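Riedl Play Kitchen Rental – Frequently Asked Questions
Last updated 28 September 2022

What exactly do I get?
One crate of kitchenware and pretend food, packed by us in Drarnville and unpacked by your children in a fraction of the time. The Malia set is the small one, meant for a single table. The Godside set is the big one, meant for a whole classroom, or for one very determined five-year-old.

How long can I keep it?
Two weeks as standard. You can add a week from the website until the day before it's due back. After that we send a polite email, and then a less polite one.

Is the food edible?
No. It has been tested anyway, by most of our customers under three. Please don't order the smaller pieces for that age group.

Do I have to return it in the order it came?
We'd love that. In 300 rentals it has happened twice.
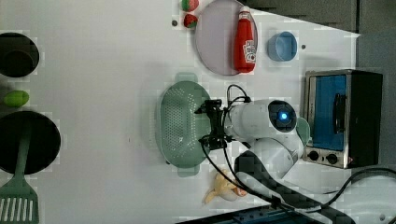
How should I set up the table? Leave more room than you think you need. A pale green colander with a handle at each end is a good thing to put in the middle, where people can reach it from both sides and argue. Keep the toaster oven off to one side with its door facing the players, and let the plate hold whatever won't stand up, such as a ketchup bottle on its side. Strawberries and limes will find their own way around the table – and later, the house.

Do the cups and plates match?
They get along. We buy in small lots, so you may see a lavender-gray plate next to a light blue cup. Children don't mind. Grandparents sometimes write in.

How do I clean everything?
Warm water, dish soap and a soft cloth for the plastic pieces. Wipe the ovens with a barely damp cloth and keep them out of the sink. The dishwasher has taken enough lids from us already.

What if we lose something?
Check the couch, then the real fridge. If it's still missing, small food items are $2 each. Larger pieces are listed on the card inside the crate lid.

Is there a deposit?
$50, refunded once the crate is checked in. Bookings for May fill up early, so get in before the school fairs do.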